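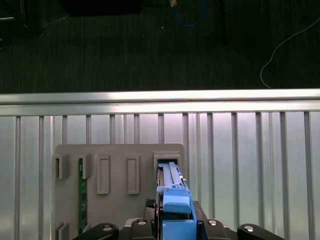 Bench assembly and PC teardown people wanted – Zirkari workshop, Brendwood

Start: August. Day shift, 7:30 to 4. Evening shift possible later on, ask.

We need bench people. Two kinds of work, same room, you will probably do both. Small board-and-plastic assembly on the fixture plates, and desktop computers – open, sort, strip, test what's worth testing. Posting this quick as we have orders waiting, so sorry for the bullet style.

Who we are

Zirkari. Small shop in Brendwood, back half of the Triantafyllou building, the entrance off the loading side and not the front door. We put together small electronic modules for other companies and we take in old office desktops for parts and reuse. Been doing the modules longer than the desktops. The desktops are growing faster.

The assembly side

You get a gray fixture plate, a tray of boards, a bin of blue plastic pieces. Board goes in the slot, blue parts go in their places, check it sits flat, on to the next. A batch is 200. Most people need a week or so before they finish a batch in a shift without rushing, and we don't expect it on day one.

Sounds simple and mostly it is. What's hard is doing piece number 168 with the same care as the first one. Boards are narrow and they do not like being bent. If it doesn't want to go in you take it out and look at it, you don't lean on it. We have thrown away more boards from thumbs than from anything else.
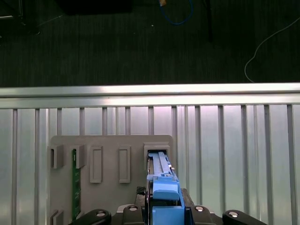
Blue part going into the gray fixture board. Slatted metal behind, carpet floor past the rail.

What you'd be doing on this side, day to day:

– seating boards and blue parts in the fixture
– checking every piece by eye, magnifier if you want one
– setting aside anything that looks off, with a tag saying what
– keeping count on the batch sheet (pen, not pencil)
– wiping down the plates at the end of shift
– picking up dropped parts right away, a blue one shows up on the dark carpet, a tiny screw does not

We run two products on the plates right now. The Custo module is most of it. The other one has no name yet, just a job number, and the drawings still change so you have to read the sheet each morning even if you think you know it.

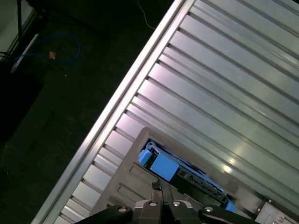
Gray tray on the ribbed panel. Light blue pieces at both ends, long dark strip running between them.

Good fit for you if you like model kits, sewing, nail art, watch repair, jewelry, fly tying, anything where your hands are small-scale for hours. One of our best people came from cake decorating. Electronics experience is nice but really not needed for this part. We teach it.

The teardown side

Desktops come in on pallets, mostly from offices and a couple of schools. Case on its side, panel off. Write down what's in there before you touch anything: processor or no processor, which memory slots are filled, what cards, what drives. Then it gets a grade. Grade A gets cleaned and tested whole. Grade B goes for parts. Grade C goes to metal and board recycling.

A full timer sees 50 cases a week, give or take what shape they are in. Some are a quick job. Some have dust in them like a sweater. 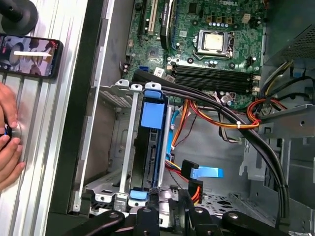

Desktop case opened up. CPU in its socket, four empty memory slots, a lot of cable.

For this side you should be able to tell memory slots from expansion slots, and know not to touch socket pins. You should know what a ground strap is and wear it without being told twice. Cable ties get snipped with the flush cutters, NOT a knife. Power wires stay with the supply, we don't cut those to save a minute.

Drives: every drive that comes out gets logged by serial number and goes in the locked cabinet the same shift. This is the one rule with no second chance. People trusted us with thier machines and we keep it that way.

Must have

– good close-up vision, glasses fine
– steady hands, patience
– able to sit or stand at a bench for two hours at a stretch
– can lift a desktop computer from pallet to bench by yourself, tell us if not, there is assembly-only work
– enough English to read a work sheet and write a clear note
– legal to work here, 18 or over
– turn up on time. Or call. Calling is ok

Nice to have

– soldering (we do a little rework, not a lot)
– any PC repair, even just your own and your cousins'
– spreadsheet basics
– forklift ticket, for pallet days

Not needed

Degree, resume with fancy layout, cover letter. A paragraph on what you've done with your hands is better.

Pay and hours

Hourly, paid every 2 weeks. Same rate for both sides so nobody fights over benches. Rate is given on the phone before you come in, we won't make you travel out here to find out. Goes up after the first 90 days if you stay and again when you're signed off on both kinds of work. Full time is 38 hours. Part time we can do mornings, school-run hours are fine, several people here do that.

Paid break morning and afternoon, lunch is unpaid, half an hour. Microwave, fridge, coffee that is okay. Parking on the loading side, free. The bus stops at the end of the road and then it's a ten minute walk, no sidewalk on the last bit so wear something bright in winter.

Long hair tied back, closed shoes, no rings or bracelets at the bench. Smocks we provide. Headphones: one ear only.

How we pick

Short call first. Then a bench try-out, paid, a half shift. You do a small run on a fixture plate and open one desktop with somebody next to you. No trick questions and no speed test. We look at whether you check your work and whether you ask when the sheet isn't clear. You look at us too, see if you could stand it eight hours.

We let you know either way by the end of that week. If it's a no we say why if you want to hear it.

How to apply

Write to Apostolos Karras through the contact form on the Zirkari page and put BENCH in the subject, otherwise it lands with the supplier mail and gets lost. Or come by, loading side door, between 2 and 4 in the afternoon, ring and wait – it takes a minute for someone to get over there.

Please include:

– name and phone number
– assembly, teardown or both
– full time or part time, and which hours
– earliest start
– anything you've built, fixed or taken apart. Photos welcome, not required

Applied last year and didn't hear back? We had a bad stretch with the form. Please try again, you're not on any list.

No agencies please. Positions stay open until filled, if the ad is up we're still looking.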